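Pillow

A pillow is a soft cushion that supports the head and neck of a person lying down. It is made up of a filling, a closed inner cover that keeps the filling in place, and a removable pillowcase that can be washed along with the sheets. In most homes it is the smallest piece of bedding and quite possibly the best loved, and many sleepers will happily carry a favourite from one house to the next.

Fillings

Feathers and down are the traditional choice, prized for their softness and for the way they can be plumped back into shape of a morning. Wool, cotton, latex foam and polyester fibre are all in common use as well, and buckwheat hulls have long been popular in Japan. A firmer pillow is often preferred by people who sleep on their side, while those who sleep on their stomach tend to like something a good deal flatter.

Pillowcases and colour

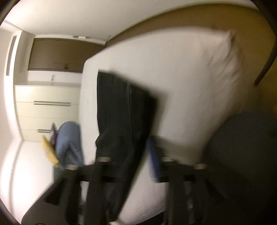 Pillowcases are sold in every colour a person could wish for, though plain white has kept its place through many changes of fashion, perhaps for the fresh look it lends to a freshly made bed. A bright white case goes with nearly anything, and it stands out crisply beside darker cloth, as with the long black fabric lying across this one.

Household use

Beyond sleeping, pillows are propped up behind the back for reading, tucked under sore knees, and borrowed by children for building forts. It is a humble object, and on most beds there are at least two.

See also: Bolster, Cushion, Duvet, Mattress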